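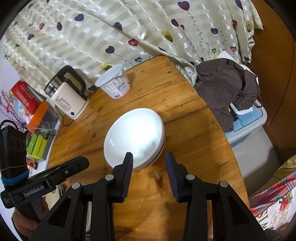

Photo: Eduardo Rocha for Rukgate

Seixas Round Kitchen Table
Item 604
$699
In stock, ships to most addresses
Updated 9 Aug 2020

I've been selling tables long enough to know that people fall for the top first and think about everything else later, so let's talk about the top. It's wood, a honey-brown color with dark streaks running along the planks and knots here and there, some of them small and polite and some of them dark and lumpy-looking and right where you'll be putting your cereal. I love the knots! If you want a top where every inch looks like every other inch, I have other tables, and I'll happily point you to one. This one has a face.

The edge is rounded over, so you can lean your forearms on it through a long phone call, and kids who run through the kitchen at hip height (or eye height, ouch) have one less sharp thing to meet. My own Seixas has been in my kitchen since March a couple of years back and it's where the mail gets opened, the green beans get trimmed and the taxes get avoided.

How many people does it seat? It seats 4 for a proper dinner, with plates and glasses and a bowl of something in the middle. You can pull up an extra stool for soup, and we do, but everyone has to like each other. I get asked a lot if it works for two, and yes, it's lovely for two, you just end up with half of it permanently covered in stuff. Ours has the electric kettle living on it, toward the back, along with a plastic tub or two. I gave up fighting this. A round table has no bad corner to hide things in, so whatever you keep on it you'll be looking at, and I've found that makes me a little pickier about what stays.

What comes in the box

The top, the base, the bolts, a hex key, felt pads for the feet, and a small tin of Skindex, the wax we use in the shop. The instructions are one sheet, both sides. It took me half an hour the first time and I had the base upside down for part of that. Look for the stamped arrow before you tighten anything.

You'll want a second person for flipping it over. I know people do it alone, and I've done it alone, and I scratched a doorframe.

Setting it for dinner

One thing I like about a round top is how you end up laying it. There's no head of the table, so I put the biggest plate wherever the hungriest person is sitting and work out from there. I'm partial to plain glazes on this wood. Cool grays and soft greens look wonderful against the warm brown, and anything white really pops, especially with a bit of dark blue on it. Shiny metal bowls are good too and they pick up a little of the wood color.

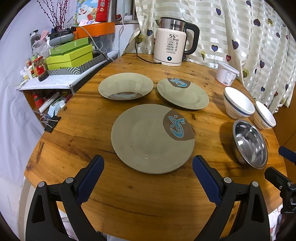

If you're buying dishes at the same time, have a look at the Castolham plates before you check out. They have a pale sage-gray glaze and each one has a brown oval patch with a blue and white swirl on it that looks like a fish to me (my sister sees a comma). There's a big flat one, a deeper one for soup, and another that I grab for toast, and the fun part is the patch doesn't care which way up you put the plate, so you can line all the fish up or let them swim off wherever they like. I let them swim. Castolham plates are sold separately and they're on their own page with the prices.

The plates aren't a set with the table, by the way, I just got tired of people emailing to ask what I'd put on it!

Looking after it

Wipe it with a damp cloth and then a dry one. That's most of it. A dab of Skindex goes on when the top starts to look thirsty, which in my house is twice a year and more often if the heat's been on a lot. Put it on thin, go have a cup of coffee, and buff it off with an old T-shirt. If you put it on thick it stays tacky and you'll be cross with me.

Hot things need a trivet. A kettle that sits on its own base is fine, a pan straight off the burner isn't, and a wet glass left overnight will leave you a ring. Light rings usually come out with a bit more wax and some patience. Dark ones are a bigger job, so write to me before you get the sandpaper out — I can nearly always talk you through it, and sanding across the grain is a mistake you get to look at for years.

Keep it out of direct sun if you can, or at least turn it now and then. The wood gets a touch darker with time, and if the same tub sits in the same spot all summer, you'll find a pale circle under it. Turning a round table is easy enough, you just walk it around a few inches and nobody at breakfast will know.

Who makes it

The tops are put together by Américo Cardoso, in a workshop that smells better than any place I've worked. He picks the boards himself and he's stubborn about which way up they go, so don't ask me for one with no knots because I've tried asking for you. He sends us tables in small batches. The run before this one was 200 tables and it lasted us longer than I'd planned, and this run is smaller, so if the button above says sold out, put your email in the box and you'll get a note when the next lot lands.

Since every top is cut from different boards, yours will have its own pattern. We can't match a particular photo. We can send you pictures of the one we've set aside for you before it leaves, just say so in the order notes and Eduardo will take a couple when he's next in the stockroom.

Delivery and returns

Delivery is to your front door, and for a bit extra they'll bring it to the room you want and take the cardboard away. I'd pay for it if you have stairs. The top comes in one piece and it doesn't bend, so measure the narrowest doorway on the way in, and then the turn at the end of the hall (it's always the turn). The exact sizes are on the drawing you can download from this page.

If you get it home and don't love it, you have thirty days. Keep the packaging until you're sure. Return freight is on you unless something arrived broken or wrong, and in that case send me a photo and I'll sort it out, usually the same day.

A few things people ask me

Does it wobble? Mine did until I put a second felt pad under one foot, and my kitchen floor is older than I am. There's a spare set of pads in the bag.

Can I use it outside? Please don't. A covered porch for an evening is fine, carry it back in after.

Do you sell matching chairs? We don't, and I'm not in a hurry to. I have mismatched ones and I like them that way.

Is the finish okay for little kids? I'd give the wax a full day after buffing before you let anyone lick the table. Ask for the Skindex data sheet if you want to read what's in it and I'll email it over.

Can I see one in person? Yes, there's one set up at the Rukgate showroom, by the back window, and it usually has my coffee on it. Move the cup and have a sit.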